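Old towers get second go at Paltach

Pristitz has 148 retired office computers to get through by June, and the work has started at the Paltach workshop. Processors first. It's fiddly stuff – chip has to sit square in the socket.
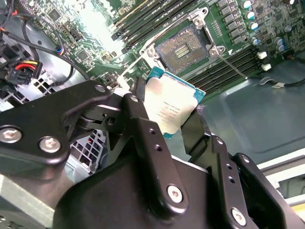
Koen Jacobs, who runs the bench, wants the machines out to familes in Beddoe before winter. About 200 have asked for one.
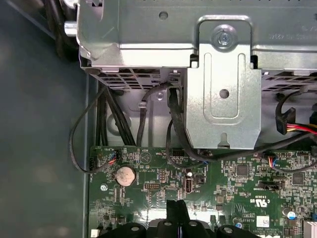 What happens to the old hard drives?
They get wiped, or crushed if they wont wipe.

Cables get checked too, and the power supply.
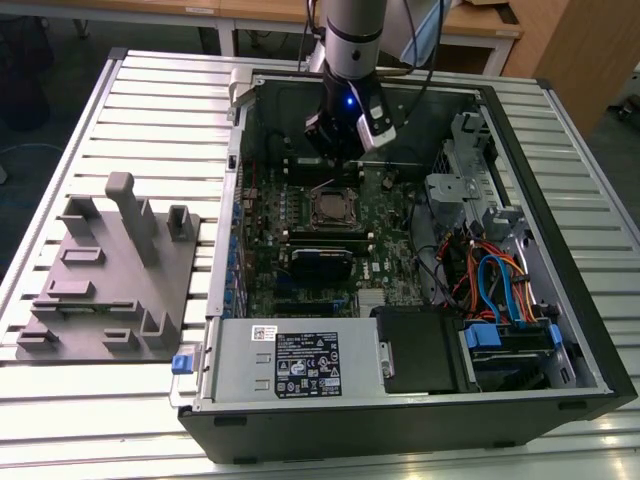
Mali Wogan is taking names at the front desk till 4 pm. Bring ID. Coolers go back on last, with fresh paste – Flikberg is donating that.
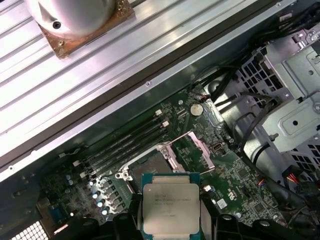 How to donate
Desktops only, no monitors. Drop off at the side door.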